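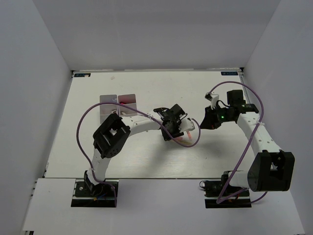 What temperature should the water be when the bones go in?

Cold, straight from the tap, and brought up over 40 minutes.

The answer was on the first card of the Vetard stock course, and the woman at bench two had read it before she lit the burner. She had come to Modville by the early train with her own knife and an apron still creased from the packet. The cooking school occupied the upper floor of the old Prokopenko building. Its handout gave the quantities: 300 grams of onion, 80 of carrot, bones to fill two thirds of the pot.

She cut the onion first. The tutor passed behind her, looked at the dice, and moved on.

At the first simmer a grey foam collected against the side of the pot. She skimmed it into a bowl. The card said to skim until the surface was clear and to add the vegetables after that. The man at bench three had put his in at the start and was now lifting foam off his carrots with a teaspoon.

"Leave it," the tutor told him. "Strain it twice at the end."

Her grandmother in Urkuvness had never skimmed. Her broth was cloudy and tasted of pepper, and she served it from the pan with the bones still in. The recipe had not been written down. After the funeral the family had looked in two drawers and a biscuit tin.

By four o'clock the liquid had dropped below the second rivet of the handle. She strained it through muslin and held a spoonful to the window. It was clear, and a good colour. The tutor tasted it and wrote a mark on the sheet.

She asked where the pepper was kept.

"It isn't on the card," said the tutor, and passed her the mill.

She ground it in until the surface was speckled, tasted it, and ground in some more.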